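Teaching the arm to approach a CPU socket - notes for the Burnham robotics club

Writing this up quick before the next build night so the new people don't start from zero. This is for the teardown task. Arm has to reach into an old PC, get to the processor and work the lever without wrecking the board. Nimal Siddiqui did most of the first version, I just cleaned up the steps.

What you need

- the arm, gripper already bolted on
- a scrap PC with the cooler OFF (check with a mentor before pulling one)
- laptop with Clama on it (our control script, its on the club drive)
- wrist strap
- small hex keys

Step 1. PC unplugged. Power cable out, not just switched off. Hold the power button for 4 seconds after. Wrist strap on.

Step 2. Clamp the chassis down. If it slides, every point you save is garbage and you start over. We lost a whole evening in January to this.

Step 3. Hex screws on the gripper. Go over all of them, snug not crazy tight. A loose linkage gives you wobble at the tip and you'll blame the code.

Step 4. Home the arm, open Clama, load the profile called Stalard. Speed cap is 2350 steps per minute in there. Leave it alone.
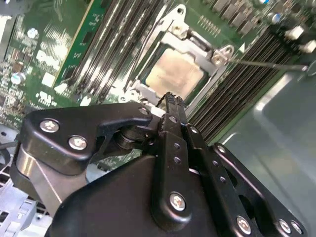 Step 5. Saving the points. You want 3: high, near, touch. High is clear of the chassis wall, nothing close. Near is the one people rush. Jog down slow until the tip of the long center finger is just short of the bottom edge of the processor, pointing at the socket, then stop and save. Look at both sides too, there are memory slots left and right of the socket and the right linkage arm passes over the one bank. Check clearance there before you go any lower. Touch comes last, one click at a time.

Step 6. Dry run, high to near and back, hand on the stop button. Do it 4 times. If the tip ends up somewhere diferent each time go back to step 2, then step 3.

Step 7. Lever. Only after a clean dry run. Add the touch point, come in from the free end of the lever and go sideways before you go up. Straight up slips off. Save as a new file, don't overwrite Stalard!!

If it goes wrong

Arm stops halfway: cable snagged, usually. Power down before you reach in.

Tip drifts to one side: re-home. Still drifting, screws again.

Script wont load: you're in the wrong folder. The Lindqvist folder is last year's, ignore it.

Write your points on the sheet taped inside the cabinet, with your initials and which PC you used. Points from one case do not work on another one, please don't try. Camera calibration is on a seperate page, will add the link when its done.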